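Preguntas frecuentes sobre sutura (las que más me llegan al correo)

Llevo años dando prácticas de sutura y contesto siempre lo mismo, así que he juntado aquí las dudas de siempre. Voy añadiendo cosas cuando tengo un rato; la última vez que toqué esta página fue el 19 de abril de 2024. Si tu pregunta no está, escríbeme, aunque aviso: en marzo se me acumularon 91 mensajes y todavía voy con retraso.

¿Cuánto tengo que apretar el nudo?

Menos de lo que crees. La gente llega con la idea de que un punto bueno es un punto tirante, y luego los bordes se quedan estrangulados (¡y la marca que deja eso es feísima!). Lo que buscas es que los labios se toquen, ya está. Yo siempre digo «acercar, no ahorcar», que no es mío, se lo oí a todo el mundo en la residencia.

¿El nudo va encima de la herida o a un lado?

A un lado, siempre que puedas. Si se queda sentado sobre la línea, molesta, se mete en el surco y a la hora de retirarlo cuesta más encontrar por dónde cortar. Dicho esto, a mí también se me va al centro alguna vez. Un tironcito suave hacia el lado por el que entró la aguja y se coloca solo.

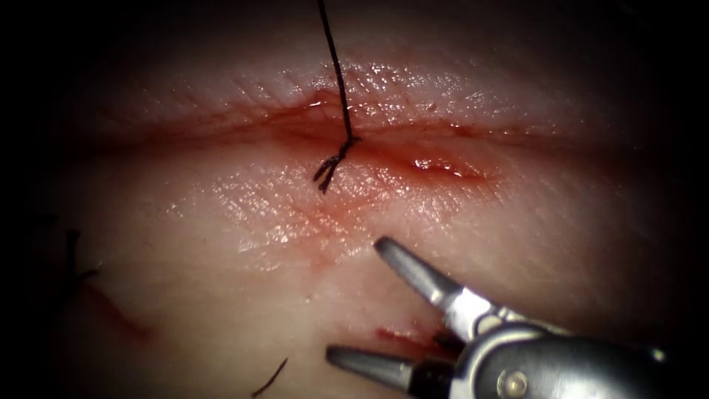

Nudo de hilo negro sobre la línea de la incisión, con los dos cabos cortos hacia abajo y la hebra de arriba todavía sin cortar.

¿Cómo de largos dejo los cabos?

En piel, lo bastante como para agarrarlos con una pinza el día que los quites. Si los apuras al ras acabas escarbando, y si los dejas eternos se enredan con el punto siguiente. En planos profundos sí los dejo cortos. No te obsesiones con el milímetro, de verdad.

¿Por qué hilo negro?

Porque se ve. Sobre tejido claro el contraste es estupendo y en las prácticas se agradece muchísimo. El azul también me gusta, pero con un poco de sangre se pierde antes. En el taller de Sterkurham usamos negro para todo el mundo y así puedo corregir desde el otro lado de la mesa.

¿Por dónde cojo la aguja?

A mí me funciona un poco por detrás de la mitad, hacia el lado del hilo, con la punta de las mandíbulas y no con el fondo. Si la coges demasiado cerca de la punta te quedas sin recorrido; si te vas muy atrás, se dobla. Y luego está lo de la muñeca: la aguja es curva, así que se gira, no se empuja. Empujar recto es el fallo número uno, lo veo en cada grupo.
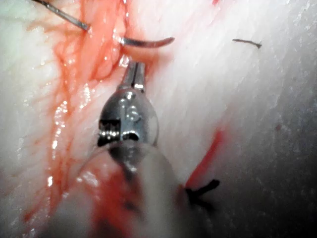
Aguja curva a la altura del borde del tejido, con las mandíbulas del porta apoyadas por debajo.

Se me mancha todo y dejo de ver el borde, ¿qué hago?

Parar. En serio, suelta la prisa, seca con una gasa (a toques, sin frotar) y vuelve a buscar el borde antes de clavar. Un punto dado a ciegas casi siempre sale desnivelado y hay que repetirlo, con lo que pierdes el doble de tiempo.

¿Qué hago con la hebra larga mientras anudo?

¡La gran pregunta! Dos cosas: no trabajes con más hilo del que necesitas, y déjalo siempre del mismo lado. Cuando vayas a cogerlo, abre bien las mandíbulas, acércate y cierra solo cuando lo tengas claramente entre las dos. Ojo también con los restos del punto anterior, que es facilísimo pillar un cabo suelto pensando que es la hebra buena. Yo lo he hecho delante de una clase entera. 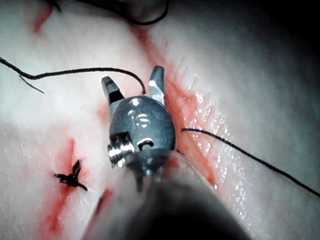
Mandíbulas abiertas y la hebra negra llegando en curva hasta el hueco; a la izquierda, un cabo corto.

¿Cuánto tengo que practicar?

Yo recomiendo 40 puntos sueltos por sesión, dos sesiones a la semana. Parece una barbaridad, pero cuando ya le has cogido el ritmo se pasa rápido. Mejor eso que una paliza de tres horas un domingo al mes con las manos agarrotadas.

¿Vendes material?

No, no vendo nada. Los cuadernillos de ejercicios los edita Prorkow y las plazas del taller se piden en la secretaría de Harms, yo ahí ni entro ni salgo. Lo que sí puedo mandarte es mi hoja de nudos en PDF si me la pides por correo.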